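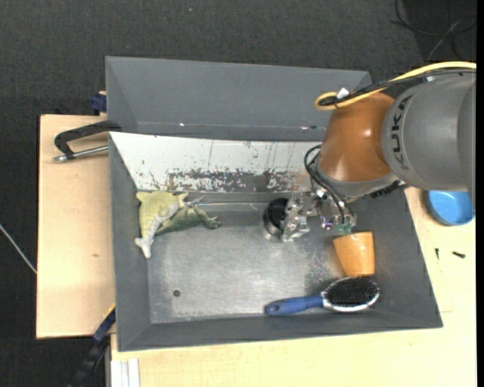
**Subject:** Re: [stenevis-fc] Naming the lower pitch

On Wednesday, Štěpánka Pešek wrote:

> Dear all,
>
> The parks department has finally answered. We may put up a sign at the lower pitch provided it is no wider than 40 inches, doesn't light up, and "reflects the heritage of the site." They want a name from us by the end of February.
>
> I have had three suggestions so far. One is Baldursdóttir Field, for our old goalkeeper and first women's coach. One is Fukadon Park, because Fukadon would pay for the sign and the goal nets. One is "The Swamp," submitted four times from the same address.
>
> Please reply to the list and not only to me. I am tired of carrying everyone's opinions around in my bag.
>
> Štěpánka

Štěpánka, thanks for doing the letters. I read the one from parks twice and I still don't know what they think the heritage of the site is. Before it was a pitch it was where Brillik dumped its spoiled brick, and anyone who has taken a slide tackle near the north corner flag still has some of that heritage in their knee.

I'm for Baldursdóttir Field and I'd like to say why at greater length than anyone wants.

Those of you who joined after the clubhouse got its second toilet never saw her play. She kept goal for us for 11 seasons on that pitch, back when the touchline was whatever the mower had felt like. She was not tall. She made up for it by shouting. I played left back in front of her in the mixed Sunday games, and to this day if somebody yells "Away!" in a supermarket I will clear the nearest thing with my left foot.

When she stopped playing she started the girls' side with 5 kids and one bag of balls, two of which held air. The league told her she needed 9 players to register. She registered, turned up with 7, and drew nil-nil with a team that had substitutes. I was running the line that day, badly, and I have never seen people so happy about nothing happening. The next season we had enough for two squads and a waiting list, and the under-12s have used the lower pitch every Saturday morning ever since.

Now, Fukadon. I have nothing against them. They make perfectly good gutters, I have some on my house. If they want to buy nets, I will personally shake every hand in the building. But they offered $700, and I'd want to know what that gets them and for how long. The last time we sold a name it was the tea hut, and we were the Brillik Refreshment Pavilion for a decade after Brillik had shut its gates. We had to repaint the thing ourselves. If you look at it in low sun you can still read "Pavil."

My suggestion would be to offer them the nets and the scoreboard. The scoreboard has a big blank panel under it where the clock used to be, and more people look at that during a match than will ever look at a sign by the parking lot. Has anyone asked them? Their plant manager's son plays in the under-14s, so it shouldn't be hard to find somebody who stands next to the man for 90 minutes most weekends.

As for "The Swamp," I know who you are, you signed one of them. It's a fair description from November on and I don't see it getting past parks. You're welcome to go on calling it that, as will everyone else whatever we put on the post.

A few practical things while I have the floor:

- 40 inches is not much for "Baldursdóttir Field." I tried it out on cardboard and it fits on two lines with letters you can read from the road. It doesn't fit on one unless you're standing in the flower bed.
- Whoever orders the sign, please have them send a proof, and please check the accent on the o. The league handbook spelled her name four different ways and she kept every copy.
- Has anybody told her? I don't think we should vote on a person's name and let her find out from the newsletter. I can stop by. She'll say no the first time. I'd ignore that.
- The drainage pipe by the south goal is blocked again. It has nothing to do with the name, unless we go with the third option.

Could we settle it at the next meeting, before the fixture list? Once we get into the fixture list everybody goes home.

I can also bring the cardboard version along if people want to see it. It's currently propped up in my hall, where my wife has asked how long we are going to be living at Baldursdóttir Field.

See some of you Saturday. Under-12s kick off at 9:30, and we're still short one person to put out the corner flags.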